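The Green Box

My sister's bus to Ura left at six in the morning, and at nine the night before she still hadn't packed any food.

"They have food in Ura," she said.

"They have food on the bus too, and you won't pay for it."

She knew I was right. The Redidon buses stop once, at a gas station past the river, where a bag of peanuts costs what a lunch costs in Skutar. She had made the trip in January for the interview and had come back with a headache and an apple core in her coat pocket.

So I got the green box down from the top of the closet and put it next to her bed, on the little table with the daisy cloth. The box had been ours since we were kids. We used to keep it full between us and steal from it separately. It had gone on that way after we were grown and both paying rent, and the rule was still that whoever took the last good thing had to go to the Tavares store and buy two more. Neither of us had ever admitted to taking the last good thing.

She sat on the floor with her back against the wall and watched me take things out.

"You're going to give me all the bad ones," she said.

"There aren't any bad ones."

"The seaweed."

"You bought the seaweed."

"I bought it for you."

I picked up the big bag of chocolate ones and held it over the bed where she could see it.

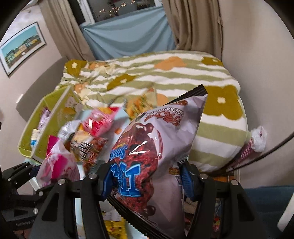

"Yours or mine?" I said.

She thought about it longer than I expected. She had been thinking about everything that week. She had spent an hour deciding on a towel. She had two suitcases, one for clothes and one for everything else, and the second one had been opened and closed so many times that the zipper was starting to go.

"Yours," she said.

"You like these more than I do."

"That's why. I'll eat them all before the river and then I'll feel sick."

I put the bag down on the duvet. It slid a little on the stripes and stopped against one of the big orange flowers. The duvet was staying. It was too thick for the suitcase, and she said the new room had one, though she had only seen the new room in a picture. The landlady in Ura had sent it with the door number written underneath, 523, and the rent, and nothing else. No hello. My sister had studied that picture every night. She was fairly sure there was a window.

We started again. I took out one packet, said "yours" or "mine," and she said yes or no. Crackers, hers. Sour candy, mine. A cake with the cream in the middle, hers, then mine, then hers again. The seaweed went back and forth three times and ended up under the pillow, where I found it later.

After a while we had two piles and they didn't look right. Hers was small. Whenever I moved something into it she waited until I looked away and moved it back. I could hear the wrapper each time.

"Stop that," I said.

"Stop what?"

"You'll be hungry."

"I'll be in a city. I'll have a job. I can buy my own crackers."

"Then buy them when you get there. These are for the bus."

She didn't answer. The neighbor's television was going through the wall, some game show, and we both listened to a man fail to win a car. Then she got up off the floor and swept both piles together with her arm and dropped them into the box, all of it, hers and mine. 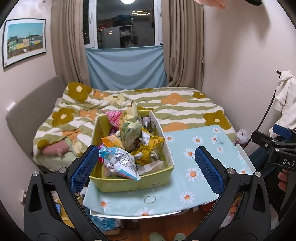

"There," she said. "Same as before. I'll take what I want in the morning and I won't tell you what it was."

"That's stealing."

"That's how we do it."

I said fine. I said I was going to bed, but I sat down on the end of hers and stayed there. She folded a sweater, unfolded it, and folded it again with the sleeves the other way. She asked if I was going to rent out her room. I said I hadn't thought about it, which was a lie – I had done the math twice, and I could keep the place alone until spring if I was careful.

"You could put a desk in here," she said.

"What would I do with a desk?"

"I don't know. Write to me."

She left at five. I heard the suitcases go down the stairs, one and then the other, and I heard her come back up. I stayed where I was with my eyes shut. She was in her room for a minute. There was the sound of somebody going through packets and trying to be quiet about it, and then the front door.

I got up when it was light and went to see what she had taken. I went through the whole box with my hands and I couldn't tell. It seemed as full as ever. Near the bottom was a 100 note, folded small, and on the edge of it in pencil she had written "Tavares. Two more."

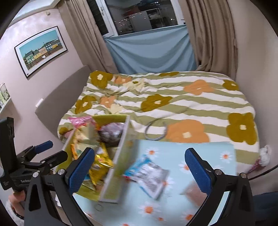
The green box on the daisy cloth, beside the bed.

I put the note back where I'd found it. Then I went to the kitchen and made coffee, and at eight I called to ask if she had reached the gas station yet. She said she had. She said the peanuts had gone up.

She was chewing when she said it.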